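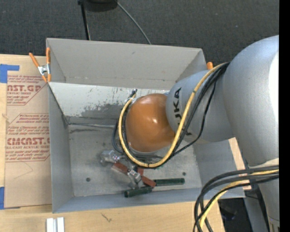
Bin cell, fixed camera view. Arm reaching in, clamp on the top left corner of the bin.

December, started 9:30

Continued with the pick examples for the Skiria set. Yesterday evening the total was 640 good episodes. Hina (Zaidi) wants all of them from the same bin position, so before the first run I checked the bin against the old reference picture and it matched well enough. The clamps stay on. Please do not remove them to "quickly" wipe the table, the bin moves when the arm touches the wall and then the whole morning is a different data set.

Morning block: 18 episodes recorded, 17 kept. The rejected one is number 4. I opened the fingers too early and the part fell back before it was over the rim. I did not save it as a failure example, because we did not agree yet how to label those. Hina, can we decide this? My opinion is that we should keep them in a separate folder with a short text note, and not mix them with the good ones.

Things I noticed:

- The lower panel of the bin is badly scuffed and the light makes bright spots on the metal. In the preview from Weta (the viewer, not the old recorder) these spots jump when the exposure is on automatic. I fixed the exposure by hand and wrote the value in the settings file.
- The yellow hose makes a wide loop under the orange joint cover. When I turn the wrist far to the left, the loop comes between the camera and the part. For a person this is no problem, but the model will see mostly hose at the moment of the grasp. I tried to approach more from the right side and it is better, but slower.
- One thin black cable hangs away from the bundle. It did not catch on anything today. I would like to put one more tie on it before somebody runs the fast program.
- The acrylic sheet at the left of the bin stays taped where it is. It is in all of the older episodes too, so let us not change it in the middle of the set.

About the operator speed: I compared my runs with the ones of Hina. Mine have a long pause above the bin, because I look at the screen and then at the part again. She goes down in one movement. If the system learns from both of us, it may learn to wait for nothing. I will practice with the Usmani controller without recording – maybe half an hour – and then do the next block.

Afternoon: copied everything to Flilell, checked that the file sizes are the same on both sides. The joint log of one episode starts later than the video. I marked it in the sheet with a question mark and did not delete it.

For next time:

- tie for the black cable
- ask Hina about the failure label
- record the next block with the fixed exposure, then compare with the morning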